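Thursday and I'm finally writing this. Long week, short post, sorry in advance for the typos.

So the green belt. Some of you asked after the last post whether we ever got the little conveyor going and the answer is sort of. It's the mini one, tabletop size, came off a packing bench that Arnulfo Huanca was clearing out. I paid him 56 dollars and a bag of coffee. Imelda thinks I overpaid. Imelda thinks I overpay for everything.

First job was cleaning. Whoever had it before me ran something sticky on it, jam jars maybe, and there was fluff stuck in every corner. Warm water, drop of dish soap, soft cloth. Do not use the scratchy side of the sponge, I did that on a corner and you can feel it now if you run a thumb over. Two passes on the belt, then a dry towel, then I went along the metal with a toothbrush. The bolts were the worst. Old grease packs in around the heads and just sits there. Took me an entire podcast and half of another one.

Then tension. Oh the tension. Too loose and it slips, too tight and the motor makes a noise like a sad cow. I had it too tight for 2 days and didn't know. Slamet came by to borrow the drill, listened for a second and said quarter turn back, both sides, same amount. He was right. Always check both sides, if you only do one the belt walks over to the edge and starts rubbing and you get a nasty curled lip on it. Ask me how I know.

Table is the white one from the hallway. I wanted it somewhere I can get at it from both long sides, and a white top means when a screw goes missing I can find it again. Mostly.

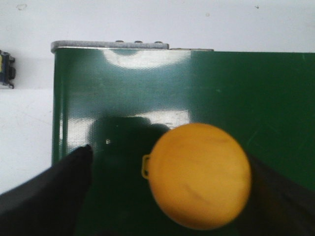
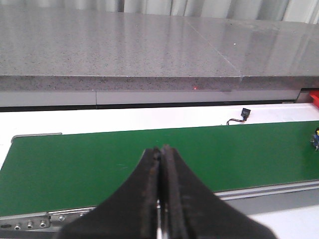 Anyway what's it for. Aileen's kids do the play shop thing every September at school, and last year the checkout was a bath towel that somebody pulled along by hand. Cute but the line was enormous and the towel kept bunching up. She asked if I could make something that moves. A belt moves! So that's the plan, a till at one end, a bagging spot at the other, pretend groceries riding down the middle. The play food is coming from Lumico, the bigger set, I ordered it Monday and it still says processing so who knows.

Things left to do, in no order at all:

Speed knob. Right now it's on or off and on is too fast for small hands. Amado has a controller in a drawer somewhere, he says. Amado's drawers are deep.

Something over the ends so little fingers stay out. Thinking of clear plastic, bent over, screwed down. Have to do this before any kid gets near it, no exceptions.

Longer cord. Or move the table. Probably longer cord.

A stop button, big one, where a grown up can slap it.

I looked at new belts too, in case this one gives up. Ornus wanted 200 for a replacement plus shipping and I closed the tab pretty quick. It's fine, it's a good belt, it tracks straight now and the joint is holding. If it makes it through one school fair I'm happy.

If anybody has a spare toy cash register with a drawer that opens, email me please – mine opens only when you hit it and Aileen says that teaches the wrong lesson. More next week if the knob turns up. Ok going to bed, its late and I still have to put the toothbrush somewhere no one will use it.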